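Briltstead Shared Kitchen
Minutes of the users' meeting, March 21, 2018

Present: Doğukan Oral (chair), Lorcan Keane, Bríd Ní Chonaill, Innes Matheson (minutes)
Apologies: Kanako Honda

1. Minutes of the last meeting
Agreed with one correction. The shelf brackets came from Farklow, not Flarer.

2. Money
The balance is $2,765. Lorcan asked that $2,000 of it stay untouched until the floor drain has been looked at. Agreed.

3. Tables
Bríd reported that the light wooden table has been sanded and oiled. Hot pans are not to be set on it without a board. The smaller table stays next to it for now. Doğukan would like it moved nearer the door, but this would block the broom closet. Left until May.

4. Large white appliance
It stays on the main table, near the center, so people can get at it from the front. Doğukan asked that the lid and the lower front section be wiped down after each session, including the seam between them, where crumbs collect. A damp cloth is enough. No scouring pads, as the surface marks easily.
Lorcan wants it on a shelf to free up the table. Bríd was against this, as the shelf is too high for several of the users. Vote: 2 for the table, 1 for the shelf, Innes not voting.
Action: Bríd to type up a cleaning card.

5. Cables
The white power strip is to be kept off the walkway. Lorcan to price a cable cover and bring a figure to the next meeting.

6. Bookings
There are 14 regular bookings. The Ó Gríofa order needs two extra evenings in May, and Doğukan will check these against the calendar. People finishing late must sign the sheet before they leave.

7. Any other business
The spare key is still missing. Innes to ask for a copy. 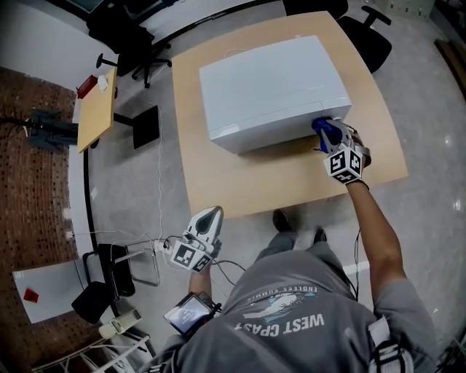

Kanako Honda wrote in after the minutes went around that she would also have voted for the table, and that the cleaning card should say to let the lid dry before closing up for the night. She can't make the first of the extra evenings but will cover the second.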